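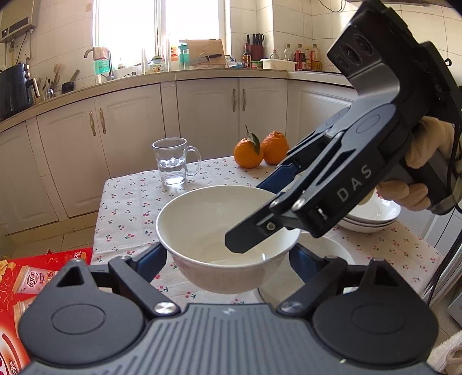
The white bowl, held above the cherry cloth, with the mug and the two oranges.

The Inventory of the House at Gilora

The undersigned was appointed to prepare an inventory of the household effects at the Gilora property, the late owner having left no list of her own. The appointment was made in July and the work was to be finished by 15 September 2019. Instructions were supplied by the firm of Ortner in a gray folder, together with a set of adhesive labels and a key that opened the side door only.

The instructions were clear. Each article was to be entered under its room, given a number, and described in no more than one line. Articles of no value were to be entered as such. Remarks of a personal nature were to be omitted.

The front room, the hall and both bedrooms were completed without difficulty. They yielded 57 entries, among them a clock by Pallberg that did not run, a wardrobe too large for any door in the house, and a sewing box whose contents were entered together as “notions, various.” The kitchen was left until the end.

Annelies Marti was present in the kitchen when the undersigned arrived. She was the niece of the deceased and had the right to attend. She had spread a cloth on the table, white with small red cherries, and she asked whether the cloth was to be entered first or the things upon it. The instructions did not address the question. It was agreed that the cloth should come first, as it could not be removed until the rest had been dealt with.

Entry 58 was accordingly the tablecloth, white, with cherries. Entry 59 was a clear glass mug. Ms. Marti asked that the water in it be disregarded, and it was disregarded. Two oranges, one with its leaf still attached, were ruled to be provisions and outside the scope of the inventory.

Entry 60 was the bowl.

It was a deep, round bowl, white outside and slightly creamier within. The undersigned wrote “bowl, white, large” and reached for a label. Ms. Marti then stated that the entry was incorrect.

She was asked in what respect. She replied that it was the Candoteo bowl. Her aunt had carried it home from Candoteo on her lap in the year 2000, a journey of 19 hours with two changes of train, and had refused to place it on the luggage rack. Dough had been left to rise in it. Beans had been sorted in it on winter evenings. A cat had once been born beside it – the undersigned asked for this to be repeated, and it was repeated – and had afterward slept in it until too large to do so. No member of the family had ever called it the white bowl, and a person reading the list would not know which article was meant.

The undersigned observed that there was only one large white bowl in the house. Ms. Marti said that this was not the point.

The folder was consulted. It provided for correction of an entry “where the description is insufficient to identify the article.” The undersigned considered this wording for some time. Ms. Marti took one of the oranges, peeled it, and placed half on the cloth at the other side of the table, where it was accepted.

The remaining kitchen articles were then entered in the usual manner, bringing the total to 66. No further objections were raised. The last of them was a ladle.

The inventory was delivered to Ortner on the date required. It was returned once, with a penciled query beside entry 60, which read in full: “Bowl, white, large, from Candoteo. Carried by hand.” The firm wished to know whether the final three words were necessary.

The undersigned replied in writing that they were.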